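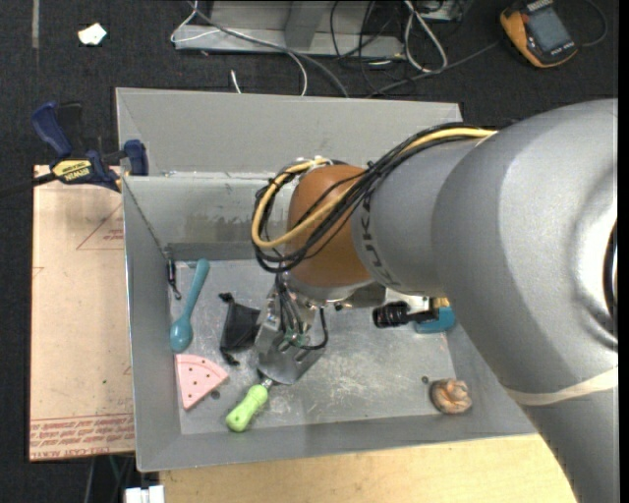 Braço KUKA por cima da caixa, com a pazinha de cabo verde junto da garra.

Fórum > Automação > Já fazem tarefas de casa?

barrientos_k
Boa tarde a todos. Peço desculpa pelo meu português, ainda estou a aprender. A minha pergunta é simples: uma máquina destas já pode arrumar uma gaveta de cozinha ou a bancada da oficina? Uma colher, uma pazinha, uma bolsa de tecido, tudo misturado na mesma caixa. Eu penso que ainda não, mas gostava de ler opiniões.

tevum77
Pode, com paciência. Na Grulano fizemos 500 tentativas em junho com objetos misturados. As coisas rígidas correm bem. O tecido é outra conversa.

mola_solta
Discordo do "pode". Tirar de uma caixa não é arrumar. Quem decide onde fica a colher?

tevum77
Isso é software, mola_solta. A parte difícil é agarrar.

mola_solta
Para ti. Para mim, que tenho 7 gavetas, a parte difícil é decidir.

barrientos_k
Obrigado aos dois. Eu concordo mais com mola_solta, mas o cabo da pazinha também me parece um problema: é redondo e grosso, e a lâmina é larga. Se a garra pega no sítio errado, a peça roda. Assim se diz, "roda"?

oficina_norte
Sim, diz-se roda. Usei um braço da Bustisell para separar chaves e parafusos e desisti no sábado. Em 100 peças, eu à mão acabo primeiro.

tevum77
Que garra tinhas?

oficina_norte
Dois dedos, de origem. Logo à noite vejo o modelo e ponho aqui.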